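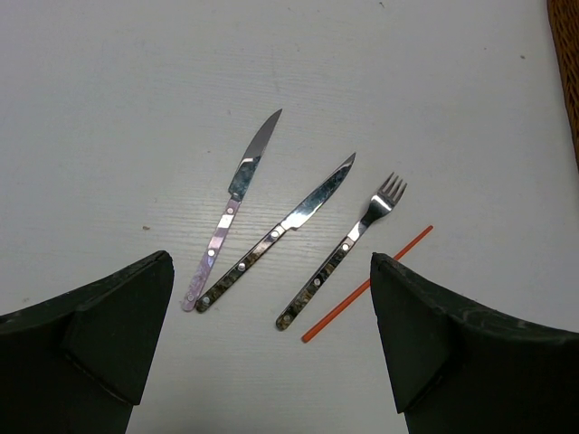
Malivo Classroom Kit: Refugee Awareness Edition
Reviewed by Declan Mac Giolla, Social Justice Office

The Malivo kit is intended for schools preparing a walk, vigil or assembly in support of people seeking asylum. It contains 27 lesson cards, a student workbook and a planning guide for staff. Our office used it with two senior classes during September.

The lesson cards are the strongest part of the kit. Testimonies are short, clearly sourced and suitable for reading aloud. Students responded well to card 2, on family separation, and asked to use it at the Wednesday liturgy.

The planning guide is less satisfactory. It assumes a city march with 4000 participants and gives little help to a school holding an event on its own grounds. The sample letter to parents required substantial rewriting. The workbook runs to 73 pages and cannot be completed in one term.

The kit is recommended for grades 10 through 12. Schools that already hold the earlier Eltard kit need only purchase the cards, sold separately.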